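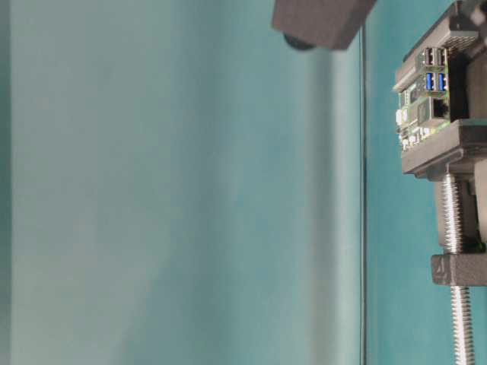 Home | Talks | Notes | Contact

Do we need the four-day week? Speaker notes, Giltby, Mar 13, 2022

Start with the Hondgate trial. Everyone in the room will have read the headline: same output, happier staff. Ask who has read the report itself. Pause.

It lasted 3 months. It covered 7 teams, all of which put their own names forward. Of course they liked it.

Output was scored by the managers who had asked for the trial. Say this slowly.

Slide 4. "Sick days fell." They fell in October, and we have no October from the year before to set beside it.

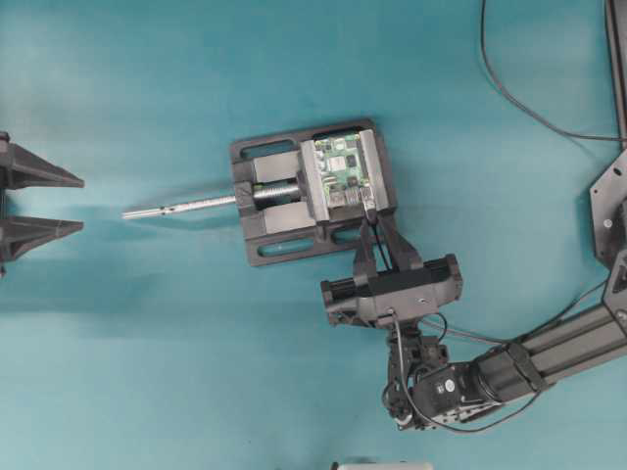 Salinas wrote in after the last version of this talk that tired people do bad work on day five and any shop floor could tell me so. Fair point, and I'd grant it. It still doesn't tell us what the sixth month looks like.

Zendel surveyed 400 staff. Find out how many answered before quoting it. If I can't, drop the slide.

Close: I would take the extra day off tomorrow. I'd like better numbers before telling a hospital to do it.

Leave time for nurses and shift workers to speak first.

Contact | Copyright 2022 | Back to top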